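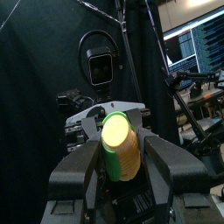 CHECKLISTS › Bottles, bench and surroundings

Lustbridge Shared Workrooms
Monthly room inspection, bay behind the curtain
Completed by Noemi Okafor
July 13, 2019

Ticks are given as OK, FIX or WATCH. FIX means before the next booking. WATCH means I will be looking at it again and so, ideally, will you. Comments are mine and may be answered in the book, politely, in ink.

1. BOTTLES AND LIQUIDS

1.1 Every bottle has a cap, and the cap is on.
OK. The yellow-orange one with the green cap was being held upright, which is more than I can say for the state of the bottle shelf last November.

1.2 Every bottle says what is in it.
FIX. Two on the lower shelf have labels that have been rubbed down to a sort of fuzz. If you know what is in them, write it on. If you don't, they go to the disposal crate and we will all try to live with the loss. "Probably water" has been written on one in biro. Probably is doing a lot of work there.

1.3 Nothing decanted into food or drink containers.
OK. The squash bottle has gone. I have not asked where.

1.4 Bright bottles kept where they can't be mistaken for something to drink.
WATCH. A ribbed yellow-orange bottle with a cheerful green top looks like a thing one might be given at a children's party. Keep that sort in the bay and away from the kitchenette, please, full or empty.

1.5 Total liquid in the bay within the room limit.
OK. The limit is 1,000 ml per bench and has been since the Jollmont refit. Several people have asked me whether this includes tea. It does not include tea because tea is not allowed.

1.6 Drip tray under anything holding liquid overnight.
FIX. The tray is in use as a letter rack. It is a good letter rack. I would like it back.

2. CABLES

2.1 No cable hanging where a head or an elbow will find it.
WATCH. There is a tangle coming down by the metal pole, a white one off to the side, and a loop of black cable making a very handsome oval above the webcam. Handsome or not, please tie in what can be tied in and leave enough slack that nothing pulls. Use the hook-and-loop straps from drawer 7. The drawer has been full of them since Wubshet sent us the wrong order and would not take them back.

2.2 No cable across the floor of the walkway.
OK. One was taped down with parcel tape on my first visit and had been moved by the second. Thank you, whoever that was.

2.3 Plugs, leads and extension blocks undamaged.
OK. One block had a cracked corner and has been taken out of service. Please do not put it back into service because it "still works". So does my neighbour's boiler, on a good day.

2.4 Test stickers in date.
FIX. Socket block 61 has no sticker at all, only a clean square where one used to be. It is unplugged and on my desk until it has been tested. Notes left on my desk asking for it back will be filed in the letter rack (see 1.6).

3. CURTAIN

3.1 Curtain hangs free and is not resting on anything warm.
OK. Black fabric, soft folds, no complaints. It makes the place look like a small theatre.

3.2 Fabric treatment certificate in the folder.
FIX. The certificate in the folder is for the blue curtain. We have not had a blue curtain for some time. The supplier has been written to.

3.3 Curtain can be drawn back with one hand.
WATCH. It sticks towards the far end of the rail, and then gives way all at once, leaving you in the walkway with an armful of cloth. A wipe of silicone along the rail would do it. Silicone is in the maintenance cupboard and not, as suggested to me, "a bit of butter".

3.4 Nothing stored behind the curtain.
FIX. Folded chairs, a box of Trakex catalogues and a bicycle pump. The chairs can go back to the hall. The catalogues can go in the paper bin, prices having moved on. The pump may be claimed at the front desk by anyone who can describe it.

4. FITTINGS AND BRACKETS

4.1 Bolts present and done up.
OK on everything I could reach without a step. I did not stand on a chair. I mention this only because the previous inspection sheet has a footprint on it.

4.2 Things mounted overhead are firmly fixed.
WATCH. Firm when tried by hand. Please try them again after any rearranging, and do it before you sit down underneath. Tighten by hand with the short spanner, then put the short spanner back, then check that you have put the short spanner back.

4.3 Moving parts clear of fingers, sleeves and lanyards.
OK, but long sleeves are to be rolled and lanyards come off. The basket for lanyards is by the door. It currently holds a banana.

5. SCREENS AND SEATING

5.1 Monitor stands steady and does not wobble when typed at.
OK. It had several windows open, all of them full of the sort of thing I am happy not to understand. Lock the screen if you leave the room.

5.2 Chairs have all their castors.
FIX. One has been mended with a cotton reel. I admired it for a while and then I put it in the skip area.

5.3 Lighting good enough to read a label by.
WATCH. The light falls hard on the top of things and leaves the rest in gloom. Tops of bottles glow and the writing on the sides goes missing. A second lamp from the store would even it up. Ask for one with a shade.

6. EXITS AND GENERAL

6.1 Door opens fully.
OK. It opens fully and then closes on you. The closer is to be slackened by a quarter turn.

6.2 Walkway width kept.
OK with the chairs gone (see 3.4), and FIX with the chairs there.

6.3 Extinguisher in place, pin in, gauge in the green.
OK. Somebody had hung a jacket on it. The jacket is with the pump.

6.4 First aid box complete.
FIX. No small plasters, no tweezers, and enough triangular bandages to rig a dinghy. Replacement stock is on order.

6.5 Spill kit sealed.
FIX. Seal broken, pads missing. If you used them, well done, that is what they are for, but write it on the card. The card is blank on both sides.

ACTIONS BEFORE THE NEXT BOOKING
— Label or dispose of the two mystery bottles (1.2)
— Return drip tray to its original career (1.6)
— Test block 61 (2.4) — Noemi
— Correct curtain certificate (3.2) — Noemi
— Clear behind curtain (3.4)
— Replace the chair with the cotton reel (5.2)
— Restock first aid box and spill kit (6.4, 6.5). Up to £300 is available for this and for the lamp together, so no fancy lamp.

The sheet stays on the clipboard inside the bay door. Initial each action as you finish it, and please use your own initials.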